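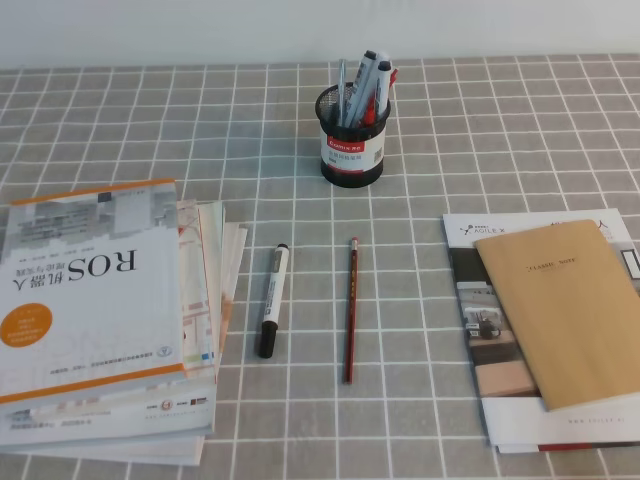

Fig. 1. Desk surface with books, papers and a mesh pen holder.

Handout 4: The Tidy Desk and What It Is Supposed to Do for You

Course: Work Habits and the Small Office
Notes by Margarida Caldeira

Most desk advice starts from the claim that a clear surface makes a clear mind. Treat that as a claim. The Ayala reader (p. 112) repeats it four times and gives no source. Paora Costigan's chapter is better, though he leans on a survey of 459 office workers who were asked how tidy they felt – a question about mood.

Look at the pile on the left of Fig. 1. There is a book on top, with loose printed pages and thinner booklets fanned out under it. The standard advice says to square it up. Would that help anyone find a page? A squared pile hides its edges. A fanned one leaves strips of several sheets showing, and some people do search by those strips. Others just have a mess. The pile alone can't tell you which.

The pen holder is an easier case. It is black mesh, stands upright near the back, and takes up little of the surface. It still has a red and white label around the front. Storage manuals love containers, and I'd ask what a container holds before praising it.

Terms for this week
Footprint: the area of surface an object covers.
Reach zone: what you can get to without leaning.
Dead stack: a pile in which only the top item gets used.

For the seminar
Bring a rough sketch of your own desk, drawn before you tidy it. Mark any dead stacks. Then read the Eswood extract and find one recommendation you think is only about looks. Write 80 to 100 words on it. "I liked it" will be handed back.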